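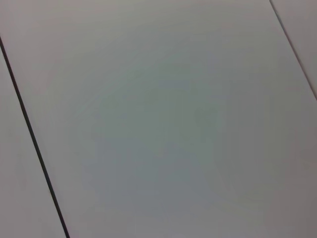 Cleaning a woven plastic bread basket

Posted in Kitchen and Table, Sep 2, 2021

I have an orange woven basket, the shallow rectangular kind with a thick braided rim. It is synthetic wicker, not real cane. It sits on a white table and gets used for rolls and for the play food when my niece is over. Crumbs have worked into the braid and the corners feel greasy. Wiping it with a cloth only does the top of the strands. Can I put it in the dishwasher, or will it warp? I paid 60 for a set of 3 so I would like to keep them.

Yasir Mirani
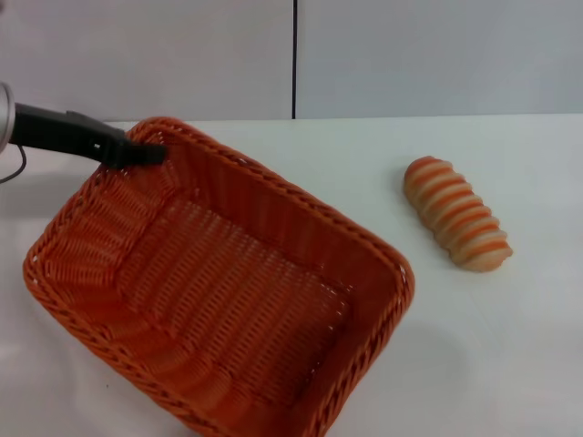 I would not use the dishwasher. Ours went in on the bottom rack and came out with one long side bowed, and it never sat flat again.

Do it in the sink. Turn it upside down first and tap the bottom with your hand over the trash. Most of the crumbs come out through the open weave. Then fill the sink with warm water and a little dish soap and leave the basket in for ten minutes. Use an old toothbrush on the rim, going along the twist of the braid. Going across it pushes the crumbs further in. For the inside corners a small paintbrush with the bristles cut short works better than the toothbrush.

Rinse with the sprayer from the outside in, shake it, and stand it on its short end on a towel overnight. Water stays in the rim longer than you would think. If it goes back on the table too soon you get a wet outline.

Okberg

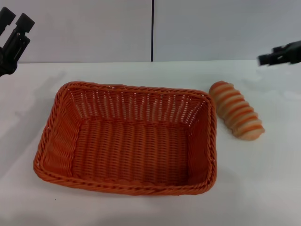
Agree with the sink. Baking soda paste for the grease if soap doesn't do it. Don't use bleach, it took the color out of my red one in patches.

For the toy bread and so on just a damp cloth. I put a paper napkin in the basket now before anything goes in it and I have only washed it once since November.

Kulkarni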